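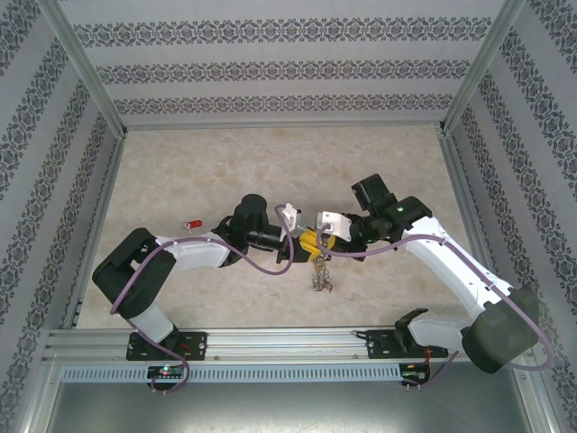

January
By Farah Sitompul

Damask was a woven cloth long before it was a printed paper, and the paper still behaves as if it remembers the loom. The ornament is symmetrical about a vertical axis. It repeats at a fixed interval. When the motifs are gathered into horizontal bands with plain ground between them, the interval becomes easy to see, and so does any error in hanging it.

Nabila Sqalli has hung banded papers for 20 years, most of them in rooms smaller than the people who ordered them would like. Her workshop in Ollau takes on alcoves, box rooms, stair landings and the three-sided recesses that builders leave under sloping roofs. She prefers a white ground with a dark gray band for this work. The contrast is high enough to read in poor light, and gray forgives a slight change of shade between rolls better than blue or red does.

The first decision is where the bands fall. Most people start at the ceiling and let the bottom band land where it lands. Sqalli starts at the height of the furniture. If a table is going against the wall, she marks the tabletop on the plaster and places the lowest full band clear of it. A band cut in half by a table edge looks like a mistake even when every seam is tight. In a recess that takes three rows, moving the whole set up by the width of two fingers is usually enough.

The second decision concerns the corners. An inside corner is rarely square and rarely plumb, and a horizontal band shows both faults at once. Standard practice is to cut the strip so that a narrow margin wraps onto the adjoining wall, then overlap the next strip and trim through both layers. With a banded design the trim has to be made after the bands are matched by eye on each side. A level is used for the first strip only. After that the match takes priority, and small departures from true are spread over the length of the wall.

Side walls cause arguments. A band that is perfectly level will still run at a slant to anyone looking in from the open side, and the slant gets steeper the farther the band sits above or below eye level. Clients ring up about it. Sqalli shows them a photograph of the bare wall with a string pinned across it, and the string slants too.

Some fitters cover the corner joint with metal. A slim aluminum profile run up the vertical corner, with another along the foot of the back wall, hides the trimmed edge and protects it from knocks. The silver finish sits well beside gray ornament. It does divide the pattern into panels, and a motif interrupted by a rail should be interrupted at the same point on both sides. The Venness system, which Sqalli uses, has a face narrow enough to cover the joint without swallowing a whole scroll of the design. The heavier Plinetwood section needs a wider repeat behind it.

Her current stock paper is a Chareonsuk design sold as pattern 304. The repeat is 58 centimeters, and waste on a short wall can be considerable. For a recess she cuts every strip from the same point in the repeat, numbers the backs in pencil, and lays them out dry before any paste is mixed. Offcuts go into a labeled tube for repairs. A client who throws the offcuts away will not be able to patch a tear later, because the next printing may not match.

The remaining surface is the table. A beige, marble-patterned top works under this kind of wall for a practical reason: the veining wanders, and has no repeat obvious enough to compete with the bands. A strong wood grain running left to right adds another set of horizontal lines. Plain white shows every scuff and makes the ground of the paper look yellow. Beige sits between the two, and small objects are easy to find on it – a key ring, a cap, a length of fine chain.

Cleaning is simple and should be infrequent. Dust the paper from the top down with a soft brush. Marks near table height can be lifted with a barely damp cloth if the paper is rated washable, working along the band and never across it. Leave a gap between table and wall wide enough for the brush. Sqalli allows 44 millimeters in her own workshop, and she has a block of softwood cut to that size hanging by the door.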